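Galerie: Küchenaufgaben aus der Simulation

Seit Juli sammeln wir Beispiele für das Lernsystem Hundus, und zwar zum größten Teil in gerenderten Küchen. Auf dem Papier stehen inzwischen 2.334 Durchläufe. Die Zahl klingt nach viel. Ich würde trotzdem davon abraten, sie in Vorträgen zu nennen, denn ein Durchlauf mit Erfolgsvermerk sagt zunächst nur, dass das Prüfskript einverstanden war.

Gesteuert wird von Hand, am Pult in Bindstead. Die Szenen kommen aus Ivwood, einer Sammlung von Räumen und Gegenständen, die bei jedem Start neu gemischt werden: anderer Boden, andere Wandfarbe, andere Dinge auf der Arbeitsplatte. Das soll verhindern, dass das Modell sich an eine einzige Küche gewöhnt. Ob es hilft, ist offen. Bei der letzten Auswertung haben wir 400 Durchläufe zurückgehalten und damit geprüft, und das Ergebnis war so durchwachsen, dass zwei Leute daraus das Gegenteil voneinander gelesen haben.

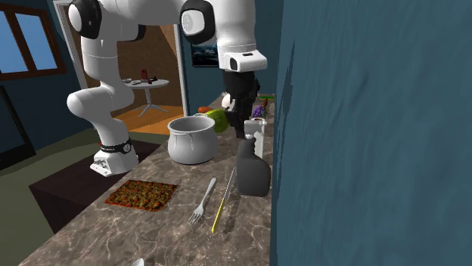 Gerenderte Küche: Der Greifer hält etwas Hellgrünes neben dem grauen Topf, auf der Platte liegen auch Gabel und Messer.

Solche Momente sind für das Training die heiklen. Der Gegenstand ist gegriffen, der Topf steht dicht daneben, und in den Daten muss von hier an jede Bewegung stimmen. Wer am Pult zögert, bringt dem Modell das Zögern bei. Wir haben Aufnahmen, in denen der Arm 20 Sekunden über der Platte hängt, und die sind anfangs alle mit in den Datensatz gewandert.

Mein zweiter Einwand betrifft das Obst und Gemüse. Simulierte Früchte geben nicht nach, haben keine Druckstellen und rollen so, wie die Physik-Engine es für richtig hält. Was ein Greifer daran lernt, muss auf dem echten Prüfstand erst noch einmal gezeigt werden. Im Vergleich mit dem Thongsuk-Aufbau haben wir das bisher an 17 Griffen versucht - zu wenig für eine Aussage in irgendeine Richtung.

Gesammelt wird vorerst weiter. Geändert haben wir die Durchsicht: Jeder Durchlauf wird jetzt einmal ganz angesehen, bevor er in den Bestand kommt, auch wenn das Skript ihn schon abgehakt hat. Das kostet Zeit, und der Zähler auf der Projektseite steigt langsamer als früher.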